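Flidside Meler Winter Training Tyre - 700 x 28

£38.00 each
In stock, usually posted next working day

I've sold a lot of tyres over the years and most of them I can't get excited about, but I do like the Meler! It's the one I put on my own winter bike when the lanes start filling up with hedge clippings and flint, and it's the one I nag my regulars to buy before they've had their third puncture of the season and not after.

Flidside make it as a training tyre, so please don't expect it to feel like the thing you race on. It's a bit heavier and a bit slower, and on the first ride you'll notice. By the second week you won't (I didn't, anyway). What you get back is a thick centre strip that shrugs off most of the rubbish on the road, and a softer rubber on the shoulders so you can lean into a greasy roundabout without holding your breath.

I fitted my current pair in August, which was daft as it was still lovely out, but I wanted to get some proper miles in before I wrote this page. They've done 1,450 miles now, club runs mostly, plus one very silly day over the moors into a headwind. The rear has squared off a little and has a few small cuts. The front looks nearly new.

What about the Urio?

I get asked this nearly every week. The Urio is the lighter one in the range and it's a smashing summer tyre, quick and supple, and I'd pick it for a sportive every time. But it's thin at the sides and I wouldn't want it in January. If you can only stretch to one pair for the whole year, have the Meler.

Fitting

They're tight when new, I won't pretend otherwise. Leave them hanging somewhere warm overnight, push the bead right down into the middle of the rim, and start opposite the valve. Use your thumbs for as long as you can bear it - levers are how people pinch tubes.
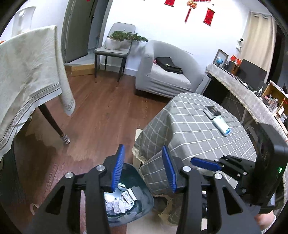
Pressure is up to you, but the maximum is 100 psi and I'd go well under that in the wet. I'm a middling sort of weight and I run the rear at 80 and the front a touch less. Have a play and see what you like.

For cleaning I use Claritent, which I also stock, in the 500 ml bottle. A quick squirt and a wipe after a mucky ride, then go round the tread with your fingers and flick out any bits of grit before they work their way in.

Details
Size: 700 x 28
Colour: black
Type: clincher, folding bead, for use with inner tubes
Maximum pressure: 100 psi
Sold singly, so put 2 in your basket if you want a pair

Unused tyres can come back to me for a refund, just keep the cardboard sleeve. Once they've been on the road they're yours, I'm afraid!

Page updated Saturday, October 11, 2025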